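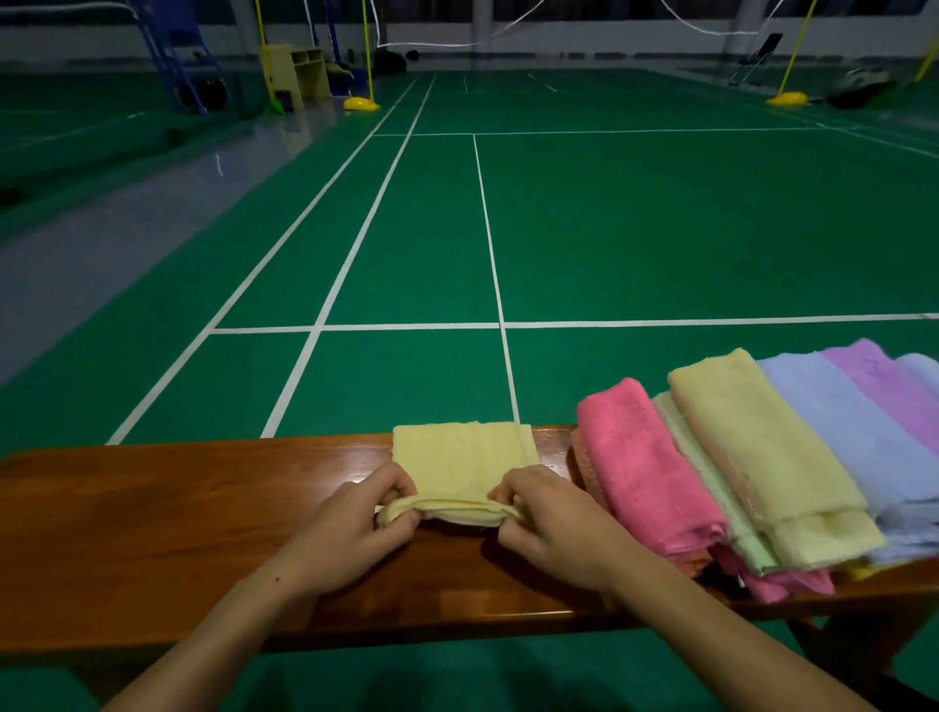 ## Ticket 58: towels come off the shelf in a heap

**Raised by:** Margaux Moulin, front desk, Odorar Sports Hall
**Picked up by:** Maarten Groen
**Opened:** 17 Oct 2022
**Status:** open again

**Problem**

Member asks for a towel. I pull one from the rack behind the desk. The rest follow it to the floor, like ducklings. Happened 3 times before lunch, once with an audience.

**MG, first look**

Rack is level. Shelf is fine. The towels are folded into long strips on the bench by the badminton court and fanned out so that each one lies over its neighbour. Very handsome. It also means that if you tug the pink one, the orange one considers itself invited.

**Tried**

- Turned the stack so the folds face the desk. Better for an hour.
- Moved the yellow ones to a shelf of their own. They fell off that too, but in matching colours.
- Asked Indrek to roll them instead. Indrek rolled 5, and they went under the net during a doubles match.

**Comment from Jaanus Rebane**

The strips are too long for the rack. It's the old one from the Siliņa changing rooms and it was bought in July for hand towels. I did mention this. Fold them in half once more and they'll sit.

**MG**

Folded a batch in half again. They sit. They are now too thick to fit more than a few per shelf, so the lavender ones are living on the printer.

**Margaux**

Printer has jammed. Separate ticket raised.

**Next**

Senan to measure the deeper rack at Fledumano and see if it goes through the door. Until then please take towels from the top, with two hands, and leave the pink one alone.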